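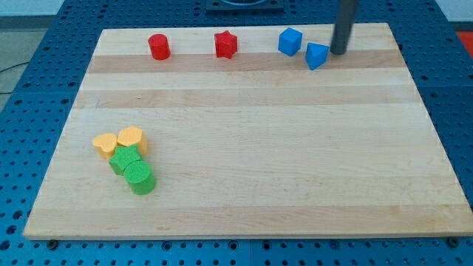 Rod tip on the block board, up at the far side by the blue triangle.

Gallery: comparing end tools on the small arm

Droltham workshop, September

We spent part of September trying different end tools and two controllers on the small table arm. The gallery starts with the board itself, and the notes after it cover the tools and the runs. Text is short because the full log is kept with the spreadsheets.

The task

Every tool was given the same job: push the blocks into groups without lifting any of them. The set has red, blue, yellow and green blocks in plain shapes, among them a cube, a cylinder, a heart and a star. The round ones slide and turn easily. The stars are harder, as the points catch on whatever they are next to. Yellow and green are packed together in the near left part of the board, while the reds are still spread along the far side with the blues.

A run ended when the operator called it or after 300 seconds. We did 30 runs with each tool and swapped controllers halfway through.

The board

Pale wood strips with a few darker bands running across. We thought about painting it one colour and left it alone. The bands are handy when writing notes, as you can say "stopped at the second band" and know what it means later. It sits on the blue perforated table and has not been moved between sessions.

The tools

Plain rod. A dark grey cylinder with a rounded tip. It pushes at a single point, so a block will spin if you are off to one side. Good for getting into narrow gaps, such as the one between the blue cube and the triangle. Slow for moving a block a long way in a straight line.

Flat paddle. Made by us from scrap. Much better for long pushes and poor in a cluster, where it moves three things when you wanted one. The edge also hides the block from an overhead camera.

Sutolura two-finger gripper. Used closed, as a pusher, and then open, as a fork. Open worked well on the cube and badly on the heart. It is heavier than the other two and the arm was slower to settle after each move. We had hoped for more from it.

The controllers

Resar. The older of the 2 units. Moves are smooth but there is a delay you can feel when steering by hand. With the rod this led to overshooting, mostly on the cylinders.

Laitinen. Quicker to respond and a bit jumpy at low speed. We turned the gain down twice before the first counted run and did not touch it after that. Operators preferred it for close work.

Camera position

We tried 3 positions. Low at the front edge gives a good sense of how near the tip is to the wood, but near blocks cover far ones. Straight overhead is best for finding block positions and tells you very little about height. High at the front, looking down over the whole board, was the one we kept. The far edge looks a lot shorter than the near edge from there, so positions have to be corrected before they are compared between runs.

Where it stands

The rod stays on the arm for now, with the Laitinen controller. The paddle will be remade narrower. The Sutolura gripper goes back to the lifting tests, which is what it was bought for.

Results by tool and by block shape will be added to this page when the log has been checked.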